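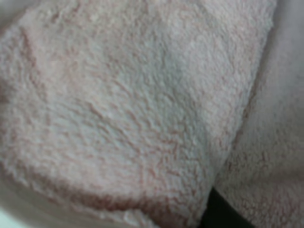 Pale pink fleece in close-up, from the wrist camera on the Moltley folding arm.

MOLTLEY, September – Members of the Lallis shared workshop have a home-built robot arm folding blankets, and they're putting the full plans online this month so anyone with a bench and some patience can have a go at their own.

The arm, named Moltley, was put together over 19 evenings in the back half of the workshop. It bolts to an ordinary table and carries a small camera at the wrist, which it uses to look for folds and edges before it picks anything up.

Fleece was the hard part. The first software handled tea towels well, but fluffy fabric has no crisp edge, and the arm kept grabbing at shadows between two folds. Builder Radka Milošević went back and collected 193 close-up pictures of soft fabrics in every colour members could bring from home.

"I'd look at the screen and see nothing but pink fluff, and the arm was seeing the same thing," said Milošević. "Then one night it found the crease, went in and lifted the corner, and I yelled so loud they heard me in the wood shop! We've still got plenty to fix, but I love watching it work."

Moltley now finishes a small throw in about 100 seconds. It still struggles with anything wider than the table, and a longer forearm is next on the list.

The release includes cutting drawings, wiring notes, the fabric pictures and the code, all free to use and change. Motor mounts were machined at Gumedix, the repair shop next door.

Lallis will run the arm at its open evening later in September, from 6:30 p.m. Visitors are welcome to bring a blanket.

Media contact: Radka Milošević, Lallis workshop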